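Print this page | E-mail this page

Search tips Enter keyword Go

Workshop Tips: Keeping a Hand-Held Gripper Clean

Dust and skin oil build up on a hand-held gripper faster than on one bolted to an arm. Set aside 30 minutes for this job. Power the tool down first and take out the battery, if yours has one.

Brush out the ribbed inserts with a dry nylon toothbrush, working along the ribs. Follow with a cloth dampened in water and a drop of dish soap. Keep solvent off them.
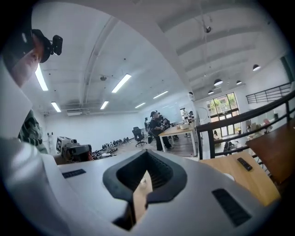
By the Millholm workshop editor

Smooth gray housings show fingerprints under ceiling lights. Wipe them with a microfiber cloth and stop short of any opening. For the opening itself, use a hand blower. Shop air at 100 psi will push grit into the slides.

Check the fingertips next. Close them slowly on a strip of paper and pull. If the paper slides out on one side, loosen that finger, square it up and tighten the screws a little at a time.

Printed square markers should be wiped, never scrubbed. Replace one when a corner lifts. We use Sturard label stock and press it down with a plastic card.

Lens last, with a clean cloth used for nothing else. Store the tool with the jaws open. Ours gets this treatment after up to 19 hours of use, and a drop of light oil on the slides every February.

Print this page | E-mail this page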